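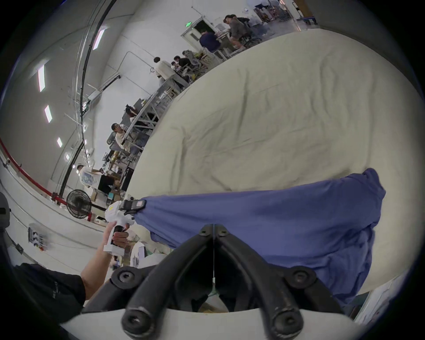

17 June 2022

The blue thing won again. I've stopped giving it a proper name. Laid out flat it is a towel, and I will defend that position, but in a heap it could pass for a shirt, a dishcloth or a small defeated animal. We spent the morning on it, up in the big white hall at Wallstead with all the ceiling lights on, folding laundry on top of bedding like people who had lost a bet.

My mother folded in thirds. I was raised to believe halves were for people who didn't care. Today I did halves.

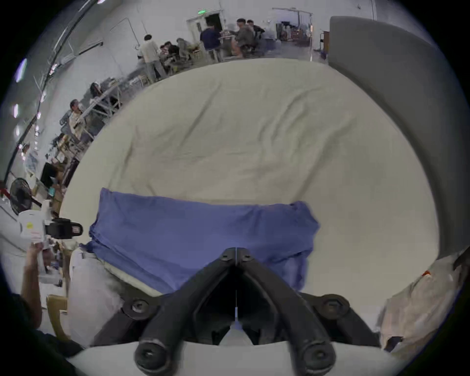
Before lunch

One decent fold. A rectangle, a bit rumpled, one end bunching up as if it had somewhere to be. I admired it for longer than it deserved. The cream sheet underneath was all diagonal creases, and I left those alone, having learned in my first week that you can smooth a sheet forever and the wrinkle just moves to the other side. The white cloth stayed in its pile at the corner. I am not responsible for the white cloth.

Coffee from the Civance machine, which has gone up again. Soup: tomato, allegedly. 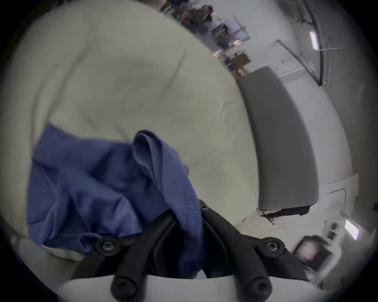
After lunch

Back to a heap. Picked at the lower edge, got hold of a pinch of it, and thought about what I was doing with my life. The hem has a row of tiny dots running down it that I had never noticed before, and now I can't look at anything else.

The gray headboard is still the best-behaved object in the building. It asks for nothing and never needs folding.

Must remember to ask Savolainen for the fabric softener list before August. Home by six, where there was a basket of my own towels waiting. Left it.

Last updated: 268 days ago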